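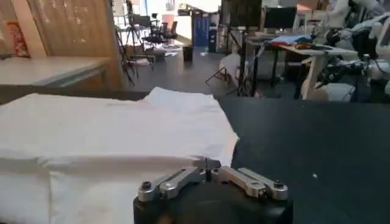 Page last changed: June 2024

Kneath Shuttle, Pre-Run Check
Done by the attendant before the first loop, with comments from the April round.

Sensor covers clean: YES
Wiped twice. The birds of Motska have strong feelings about the roof radar.

Tire pressure, all 4: PASS
Rear left slightly low, topped up.

Emergency stop, inside: PASS
Emergency stop, outside: PASS
Label is peeling again. Riders keep picking at it — please order the metal kind.

Door reopens on contact: FAIL, then PASS
Closed on my clipboard with real conviction. Etis reset the door controller and it passed on the next two tries.

Stops for test dummy at crossing: PASS
Stopped seven feet short, roughly. It also stopped for a shopping bag, so points for caution.

Voice messages: PASS, sadly
Still says "Enjoy your journey" at the depot wall.

Manual control handset: CHARGED
Return it to the hook. The Fakent loop is not the hook.
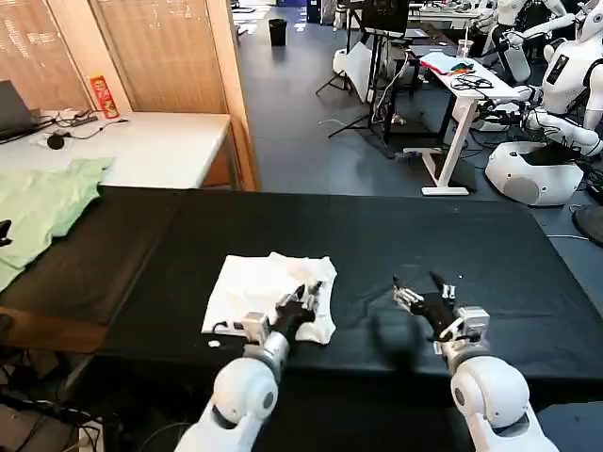 White cloth on the black-covered table.

Seat belts: 1 STIFF
Second row, window side. Tagged, seat closed until fixed.

Cleared to run: YES, with the seat closed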